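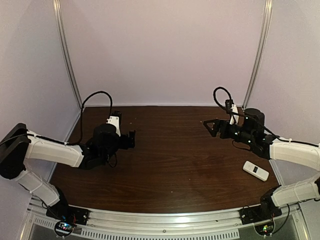

gurnwood-sag

README for the Gurnwood conductor sag tables, plus the little script that builds them.

Hello! If you've landed on this page you probably work on overhead lines, or you've inherited a spreadsheet from somebody who does (my sympathies). This repository holds the sag and tension readings from the Gurnwood rebuild, typed up from the site books and tidied into plain CSV so that people can use them without having to squint at handwriting. I started it because I needed the numbers for my own job and kept losing the file.

What's in the folder

spans.csv has one row per span, with the tower at each end, the span length in metres and the height difference between the attachment points.

readings.csv has one row per sag reading. The columns are span_id, phase, sag_m, cond_temp_c, method and note. The method column says either "sight" (sighting board on the tower leg) or "wave" (return wave and a stopwatch). I've kept both, even where they were taken on the same span on the same morning and disagree a bit. Please don't average them without thinking about it first!

tension.csv is short and came from the dynamometer at the pulling end. Values are in newtons, and if you want kN just divide by 1000. I know, I know, everyone else uses kN. The books were in newtons and I didn't want to round anything twice.

build.py reads the raw files, checks them and writes the clean ones. It needs Python 3 and pandas, and nothing else.

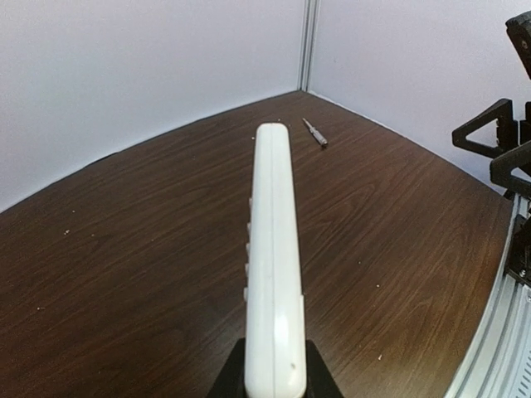
Getting it running

Download the folder, open a terminal inside it and type:

python build.py --in raw --out clean

You should get a clean folder with the same file names as above and a log.txt beside them. If the log is full of lines saying "span not found", you've got the old tower numbering. The southern section was renumbered in April, when the Buvura angle tower was moved out of the wet field, and books written before then use the old numbers. There's a lookup in renumber.csv, and the script will use it if you add --old to the command.

Things that will trip you up

Temperatures are conductor temperatures, measured with a thermometer in a short length of the same conductor hung on the tower. They are not air temperatures. I've had emails from people who fed them into a weather correction and got some very odd curves.

Phases are named top, middle and bottom, as the crew called them. The drawings use red, yellow and blue, and the order swaps after the transposition at Dallutetti, so check which side of it you're on before you match anything up.

A blank sag means the reading wasn't taken. A zero means I made a typing mistake, so do tell me.

Spans longer than 40 times the crossarm length are flagged "L" in the note column. It's a rule of thumb from the site engineer's book and has no standard behind it, so ignore the flag if it's no use to you.

Road and river crossings are in the main file with everything else. I did have them in a separate one for a while and it caused no end of muddle, with people running clearance checks on half a line and wondering where the river had gone.

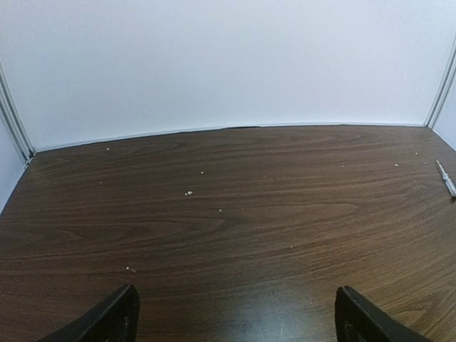 Minhas

What I changed in version 2

The wave readings now use the third return everywhere. Before, some were on the third and some on the fifth, depending on who held the stopwatch, and I had converted them all with the same formula (sorry!). If you used version 1 for anything that matters, please run it again.

Still to do

The earthwire readings are in a separate book and I've only typed up part of it. I also want to add the creep allowance for each section, once I've worked out which of the pencilled values was the one used on the day.

Licence and corrections

Use it for whatever you like, just keep this file with the data. If you spot a mistake, open an issue with the span_id in the title and paste in the row as you see it. I usually go through them on a Sunday.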